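Flarport releases version 4 of its two-arm planning and control software

TOVSIDE, Monday, October 27, 2025

Flarport today released version 4 of Sustside, its planning and control software for two-arm robots working in kitchens and other rooms built for people. The release replaces the grasp planner, adds a new way of handling open containers, and moves the perception and control parts of the software onto a single clock. It is available to existing licence holders from today.

Sustside takes a task, such as moving crockery from a worktop into a dishwasher, and breaks it into grasps, carries and placements. It then plans the motion of both arms and sends joint commands to the robot. Earlier versions did this in a fixed order: look, plan, move, look again. Version 4 runs these stages side by side. The plan for a carry can be changed while the carry is in progress, provided the new path meets the same limits on joint speed and clearance as the old one.

Grasp planning

The grasp planner in version 3 scored each candidate grasp on its own. It asked whether the fingers would hold the object and whether the arm could reach the position. It did not ask what the grasp would mean for the placement that followed. With cups this led to a well-known fault among users: a secure grasp on the body of the cup, followed by a wrist position that could not turn the cup over above a rack. The arm would then put the cup back on the worktop and pick it up again from another side.

The new planner scores grasp and placement together. For each candidate grasp it works backwards from the set of acceptable final poses and discards any grasp from which none can be reached. What remains is ranked by clearance at the narrowest point of the path, then by the distance of each joint from its limit. A rim-and-side grasp, which the old planner tended to rank low for cups, now comes out near the top when the target is a wire rack.

The planner considers up to 500 candidate grasps for each object. This figure is a default and can be lowered in the configuration file where computing power is short. Candidates are generated from the measured shape of the object, and no stored model is needed. If a stored model exists, it is used to fill in the surfaces the cameras cannot see.

Container handling

Open containers are now treated as a separate class of object. Each has an opening, an axis and a permitted tilt, and the tilt may change along the path. A cup that may hold liquid is kept upright until it has passed over the lip of the dishwasher or sink. A cup that has been marked as drained can be tilted at any point, which gives the planner more room to work with and usually shortens the path.

The software does not try to judge by itself whether a cup has been drained. The flag is set by the task description or by the operator. Flarport tested an automatic check during development and left it out of this release, as its errors on dark and glossy cups were too frequent to be useful.
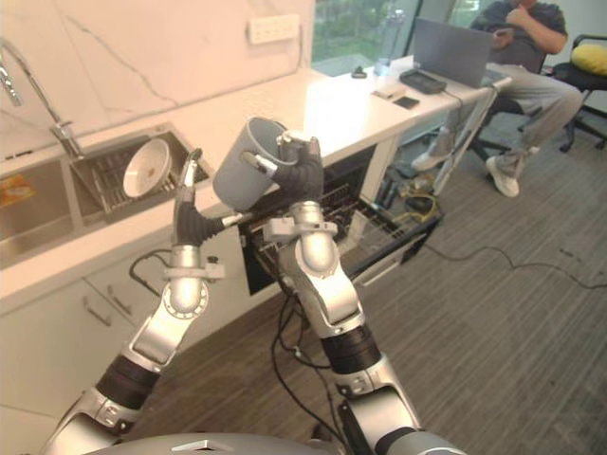
Li, whose reply to the preview notes is included here with permission, wrote that the permitted tilt ought to be set for each stage of the path and not for the object as a whole, and that without this the container class would be of little help with deep mugs. The point was accepted. In the released version, tilt limits can be attached to any stage, and a stage without its own limit takes the one from the object. Li also asked for the limits to be shown in the path viewer. That has been added as an overlay, switched off by default.

Two-arm coordination

Many household tasks need only one hand at a time, and the question is then what the other arm should do. In version 3 the idle arm returned to a fixed rest position, which was sometimes inside the space the working arm needed next. Version 4 treats the idle arm as part of the plan. It is given a waiting position chosen to keep clear of the working arm and of known obstacles, and to keep the open gripper within a short move of its next likely grasp.

The waiting position is worked out again when the task changes, and at no other time. Frequent small movements of an idle arm were found to disturb the camera view and to add error to the object positions. Users who want the older behaviour can restore it with the setting fixed_rest.

Where both arms are needed, for example to pull out a rack and steady it, the planner now checks the two paths against each other at every step. Previously one arm was planned first and the other was fitted around it. The joint check takes longer, but it finds solutions in tight corners where the old method reported failure.

Perception

The perception module has been changed in 3 areas.

Wire racks. Thin tines give poor depth readings, and version 3 often took an empty rack for a flat, noisy surface. The new module fits a repeating line pattern to the colour image and uses depth only to place the pattern in space. Slots between tines are passed to the planner as possible placements.

Hinged doors and sliding racks. These are stored as moving parts with one degree of freedom each. The current position is estimated from the image before each placement. If a door or rack has moved by more than the permitted amount, the placement is planned afresh.

Cables. Loose cables on the floor and cables attached to the arms themselves were a frequent cause of false obstacle reports. The arm's own cables are now modelled as a loose envelope around each link. The envelope widens near the joints. Cables lying on the floor are marked as areas the base should not cross, and they no longer block arm motion above worktop height.

People near the robot are tracked as moving obstacles, seated or standing. The software slows the arms when a person comes within a set distance and stops them at a second, shorter distance. These functions are aids to planning. They do not replace the safety equipment required for the robot, and the release notes set out which parts of the system must be covered by other means.

Timing

All modules now read from one clock and stamp their data at the point of capture. Version 3 stamped camera data on arrival, and on a busy machine this could place an object slightly behind its true position during a carry. The control loop itself is unchanged. The main planning loop runs at 20 cycles per second, and any cycle that overruns is logged with the name of the module that caused it.

A log replay tool is included. It loads a recorded run and steps through the planner's choices, showing the grasps that were kept, those that were discarded, and the test that each discarded grasp failed. Replay can be run on an ordinary laptop with no robot attached. Settings may be altered during replay to see how the plan would have changed — the recorded sensor data stays as it was, so results after the first changed grasp should be read with care.

Known limits

Stacked bowls are still treated as one object when the gap between rims is small. Clear glass is supported only with a stored model. Cutlery is not supported in this release. Bowls that stand on edge in a wire drainer are detected, but the planner will reject them if the tines leave too little room for the fingers, and it gives no advice on a better approach. Work on this last item is under way.

Soft objects such as sponges and packets can be grasped but not placed with a given orientation. The container class assumes a stiff wall, and thin plastic cups should be given a lower grip force in the object file.

Upgrading

Task files written for version 3 will load without changes. Object files need conversion, as the fields for opening, axis and tilt are new. A conversion script is supplied and writes a report of every value it had to guess. Flarport recommends that these values be checked by hand before the robot is run at full speed.

Camera calibration must be repeated after the upgrade. Old calibration files are refused, with a message giving the reason.

Version 3 will receive fixes until the end of March. No new functions will be added to it. Licence holders who need more time for conversion should write to the support desk before that date, stating the robot in use and the number of object files concerned.

The release notes, the conversion script and the replay tool can be downloaded from the customer area of the Flarport website.

About Flarport

Flarport develops planning, perception and control software for robots with two arms. The company is based in Tovside. Sustside is licensed to robot builders and research groups.

Press contact: Flarport press office, Tovside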